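Jacquet Foundation Opens Applications for Community Library Grants

Funding to support evening hours, local history collections and reading programs in small towns
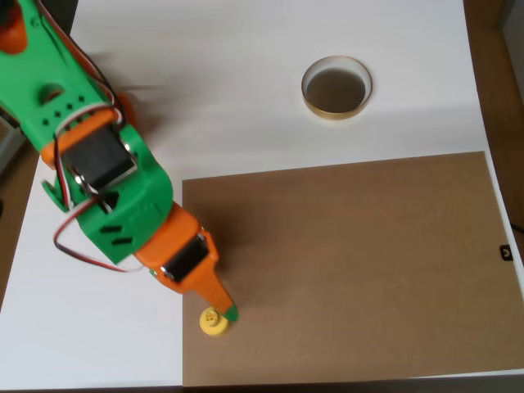 11/02/2019 - The Jacquet Foundation announced today that it is accepting applications for its next round of Community Library Grants. The program supports public libraries in small towns and rural counties, with particular attention to branches that have had to reduce their opening hours or delay repairs in recent years.

Grants will be awarded in 3 categories: extended hours, local history, and reading programs for children and adults. Libraries may apply in one category only. Each award covers a period of one year, and recipients may apply for renewal at the end of that period.

"A town library is often the one public building where a person can sit down, stay as long as they like and not be asked to buy anything," said Perrine Roussel, Director of Grants at the Jacquet Foundation. "When the doors close at four in the afternoon, people who work during the day lose the use of it. We have heard this from librarians again and again, and it is the reason extended hours remain our largest category."

The Foundation received 90 applications in the previous round and made awards to 11 libraries. The total amount available has been increased for the coming year, and the Foundation expects to make a larger number of awards as a result. The size of individual grants will depend on the population served, the current operating budget of the library and the scope of the proposed work.

Extended Hours

Awards in this category pay for staff time, heating, lighting and security during evenings and weekends. Libraries must show that the additional hours would be open to all members of the public and must submit a proposed weekly schedule with their application. Funds may not be used to replace existing staff wages.

The Stistier Public Library, a recipient in the last round, used its award to remain open until nine o'clock on two evenings each week. The library recorded 1022 evening visits over the course of the grant year. Staff reported that the public computers and the quiet study room were in steady demand, and that several local groups which had previously met in private homes moved their meetings to the library's community room. The town has since included one of the two evenings in its regular budget.

Local History

The local history category supports the care, cataloging and display of materials that relate to a library's own community. Eligible items include newspapers, photographs, maps, family papers, business records and recorded interviews. Awards may be used for archival boxes and folders, shelving, scanning, climate control equipment and the services of a trained archivist.

Under a current award, the Rukevo Branch Library is cataloging the records of a former cannery that was the town's main employer for several decades. The records include payroll books, company newsletters and letters exchanged with growers. The branch plans to open the collection to researchers when the catalog is complete, and to lend a selection of the newsletters to the local high school for classroom use.

Applicants in this category should describe the present condition of the materials and state where they are stored. Collections held by a historical society or church may be included if the library has a written agreement with the owner. The Foundation does not fund the purchase of items from private dealers.

Reading Programs

Libraries may request funding for story hours, summer reading, adult literacy classes, book discussion groups and home delivery of books to residents who cannot travel. Proposals for large-print and audio collections are also welcome in this category, provided that they are tied to a specific program.

"Some of the strongest proposals we have read were also the shortest," Roussel said. "We do not expect a library with two employees to send us a professional grant application. Tell us what your readers need, what it would cost and how you would know if it had helped."

The Foundation has shortened the application form in response to comments from past applicants. Audited financial statements are no longer required from libraries that form part of a town or county government. A copy of the adopted budget will be accepted instead.

Partnership With Drerkitar

The Foundation also announced that Drerkitar, a nonprofit interlibrary delivery service, will provide free delivery to all grant recipients during the award period. Participating libraries will be able to borrow from and lend to other libraries in the Drerkitar network without paying shipping fees. Recipients are not required to take part. Those that do will receive delivery bins, labels and a training session for staff.

Eligibility and Selection

The program is open to public libraries and library districts serving small towns and rural areas. Branches of larger systems may apply with the written approval of the system director. School, college and private membership libraries are not eligible, although they may be named as partners in an application submitted by a public library.

Applications will be read by a panel of working and retired librarians. Panel members do not review applications from libraries in their home counties. Finalists will be contacted by telephone and may be asked to provide additional information or to host a brief visit. All applicants, including those not selected, will receive written comments on their proposals.

Application forms, budget worksheets and a list of past recipients are available from the Foundation's grants office on request. Paper forms can be mailed to libraries without reliable internet service. Completed applications may be submitted online or by mail and must be received by the last business day of February. Late applications will be held for the following round.

About the Jacquet Foundation

The Jacquet Foundation is a private grantmaking organization that supports public libraries and adult education in small communities. It does not make grants to individuals or to political organizations.

Media Contact
Perrine Roussel
Director of Grants
Jacquet Foundation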